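Bunk room games are back at the Wiroletti

11 Nov 2022

Good news for anybody who has ever been stuck indoors with kids on a wet weekend in Buckley! The Wiroletti guesthouse on the hill road has brought back its game shelf, and starting tonight, families staying in the bunk rooms can borrow whatever they like and keep it for the whole visit.

I have a soft spot for this place (my sister and I spent a good chunk of our childhood fighting over the top bunk), so I was pretty sad when the old shelf went away during the remodel. Half the boxes were held together with rubber bands by then, and I'm fairly sure the only complete deck of cards was the one with the coffee stain. But still. It was a great shelf.

Vlastimil Koubek, who took over the guesthouse in January, told me guests kept asking for it. "They'd come down at breakfast and want to know where the games went," he said. "The new showers, they never mentioned." He ended up putting 93 games together, a lot of them from the closing sale at Castovo, the toy store that used to be next to the post office, and the rest from people in town clearing out their closets.

There's no charge and no sign-out sheet. You grab a box from the landing, take it to your room and put it back before checkout. Koubek does ask that the jigsaw puzzles stay downstairs at the long table, and after seeing what came out of the vacuum last summer I get it.

The 7 a.m. quiet rule has been tweaked too. Kids can play in their rooms from six on, as long as it's something that doesn't involve yelling. Good luck with that one, parents.

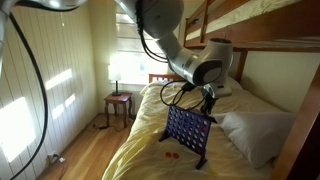 Connect Four was always our game, and I'd play it on the lower bunk over a table any day, even though a bed is a terrible surface for it. The grid leans, the duvet bunches up, and the discs wander off the second you stop paying attention. Two reds lying flat next to the base, fine, you'll find those. It's a yellow one tucked into a fold of a yellow duvet that you'll be hunting for at bedtime! If you turn up any strays when you strip the beds, there's a jar for them on the landing by the Gavico heater. Rooms for this weekend are nearly gone, so call the front desk if you want one with bunks.

More local news
Castovo says goodbye after its last sale
Hill road down to one lane through Monday
Where to get soup in Buckley
Pool hours change for the winter

Contact the news desk | Copyright 2022, all rights reserved | Back to top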